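Utensil caddy on the table or in the drawer?

kazue_h
OK, small kitchen people, I need opinions! We eat at the same table where we prep, and for years the chopsticks and spoons lived in a drawer 9 steps away (yes, I paced it). In February I put a caddy right on the table and I love it. Everybody grabs their own. My sister says it looks like a cafeteria. Who's with me?

dedet37
With your sister, sorry. Things standing out in the open get dusty. I have the Arkcombe drawer tray and everything lies flat and covered.

kazue_h
Dusty how? We use them three times a day!

Hauwa A.
Caddy, all the way. Mine is a Grurkholm with holes in the bottom and it goes straight from the sink to the table. Only complaint is that the long cooking chopsticks make it tip over.

dedet37
See, tipping. A drawer never tipped over on anyone.

olu_igwe
Put the spoons in first and the long stuff last, Hauwa. The weight at the bottom helps a lot. I paid around 80 cents for a plain plastic cup at a yard sale and it has stayed upright ever since.

adaeze_a
I'm so happy this thread exists! We went to a table caddy too, and I have feelings about chopsticks.

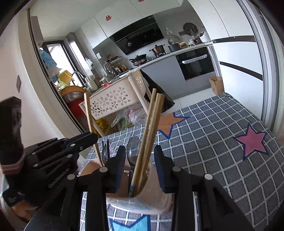
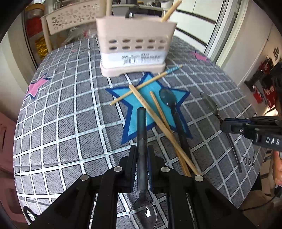
Every few weeks I like to take all the chopsticks and spoons we own, lay them on the table and match up pairs before anything goes back. It's weirdly fun, and the kids fight over who gets to do it! A patterned tablecloth is a big help too. With a big blue star like the one in the second picture, you drop the chopsticks on the star, keep the spoons off to the side, and the one with the blue-patterned tip is easy to pick out from the plain wooden ones. Then the pairs go back in together, tips up.

dedet37
Tips UP? So everyone touches the eating end?

adaeze_a
They dry better that way, and we grab them low!

Hauwa A.
Tips down here. I'm with Danjuma on this one and only this one.

kazue_h
Trying the star method tonight - I have a striped cloth, so it'll be the stripe method.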